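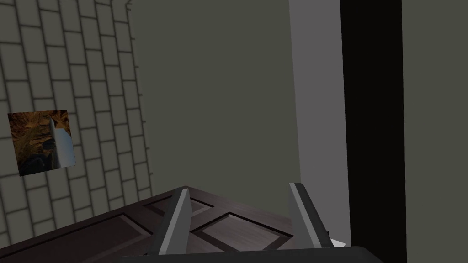

About Flemier

4 min read

Hi, and thanks for stopping by! I run Flemier, a small company that teaches robots by showing them what to do. I used to write motion code by hand, line after line of it, and I got tired of explaining to a machine something my own hand already knew. So now I put on a headset, pick up a pair of controllers and do the job myself, with the robot's gripper following along. The recording of that is what the robot learns from.

A lot of our work happens in simulation these days. We build rooms with tiled walls and plain walls, paneled doors, posters, odd little corners, and then we drive a two-fingered gripper around in them. Doors are my favorite (I know, I know). People think of a door as one task, but reaching for it, lining up the fingers and deciding how close is close enough all take practice, and you notice it the minute you try it by remote control. My first tries were terrible.

How we work

We have two ways of showing a robot a task. One is remote control, in the simulator or on a real arm. The other is hand guiding, where you take hold of the arm and walk it through the motion. Hand guiding feels more natural to most beginners, and I still go back to it for anything that needs a gentle push. For long jobs I'd pick remote control every time – my shoulders are not what they were.

A normal session runs 60 minutes, and then we stop, tired or not. Demonstrations get sloppy when the person giving them is bored, and a robot will happily copy sloppy. We keep the clumsy ones in a separate folder, and sometimes they come in handy when we want to teach recovery from a bad reach.

Our projects

Dekora is our set of simulated interiors. We change the wall finishes, the lighting and the way the doors look so a skill doesn't get stuck on one particular room. Storkar is the software we use to record and replay demonstrations, and it's the thing customers ask about most. Won is the youngest, a starter course for people who have never driven a robot before. Groups are up to five, and you'll be at the controls before lunch, I promise!

Come and try it

We open the studio to visitors every November, and by appointment the rest of the year. You don't need to code. Wear comfortable shoes, bring a task you're sick of doing, and if it involves a door I'll be especially pleased to see you.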